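About Jetstead

Jetstead began with two desks, a borrowed workbench and a shared feeling that small food businesses were being left out of all the talk about automation. Vija Stankevičius had spent years looking after packing lines, Jyoti Chauhan had run a bakery kitchen, and between them they had a fair idea of which jobs people would gladly hand over. There are 18 of us now, and we still eat lunch together most days – usually whatever has come off the test bench, if it's fit to eat.

Our main product is Tunell, a tabletop robot arm kit that you hire by the month. It comes with its gripper, a wrist camera and five days of our company while we set it up on your own worktop, with your own cutters and boards.
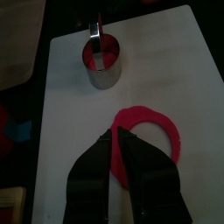

Tunell Kitchen Trials

Dough is where we do a good deal of our learning. It stretches, it clings to a cutter, and the ring left round a cut circle is seldom the same shape twice, so it makes a very good teacher. The team has logged more than 263 hours of practice on jobs like these, and whatever they learn goes into the next update for every customer, at no extra charge.

If you'd like to see a Tunell at work, do come and visit us at Vītola Yard. Jyoti will put the kettle on.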